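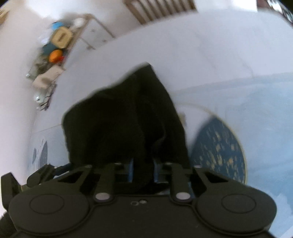 Home Products Help Tickets My account

Dryer stops after 10 minutes, clothes still damp
Posted by Bríd Ó Riain, May 23, 2020
3 comments 2 shares

Hello,

I have the Flukine condenser dryer, the small model, bought new. In the last weeks it stops by itself after 10 minutes, also when I choose the long program for cotton. The display shows "End" and the drum light goes on. The clothes are warm on the outside but the seams and the pockets are damp.

What I tried until now:

I emptied the water tank and put it back until it clicked. No change.

I cleaned the lint filter in the door with warm water and let it dry over night. The next load ran 20 minutes and then the same thing happened. I was hopeful for one evening.

I changed the load. With only two bath towels it stops earlier than with a full drum. This I find strange, I expected the opposite.

I used the timed program in place of the automatic one. With the timed program it runs to the end and everything is dry, also black cotton trousers, which are always the last to dry in our house. So I think the heater is good and the machine believes too early that the clothes are dry.

The manual says to call service if "End" comes too early. It does not say anything more about it. Is there something I can do myself first?

Thank you,
Bríd

Reply from Cultov Support

Hello Bríd, thank you for the clear list. Please look inside the drum, below the door opening. There are two metal strips - these are the moisture sensors. Fabric softener and dryer sheets leave a film on them. Unplug the dryer, wipe the strips with a soft cloth and white vinegar, then with clean water, and dry them. Please also check that the dryness level is not set to "Iron dry".

Reply from Bríd Ó Riain

The level was on "Cupboard dry", so this was correct. The strips had a gray film, I did not see it before I touched it. I wiped them three times. First load after cleaning: mixed cotton, ran 1 hour 20 minutes, seams dry. Second load: only towels, also good.

I do use dryer sheets, the brand is Wundero. Should I stop with them completely?

Reply from Cultov Support

You can keep using them, but wipe the strips every month. If the early stop comes back with clean strips, reply to this ticket and we will book a visit.

Status: waiting for customer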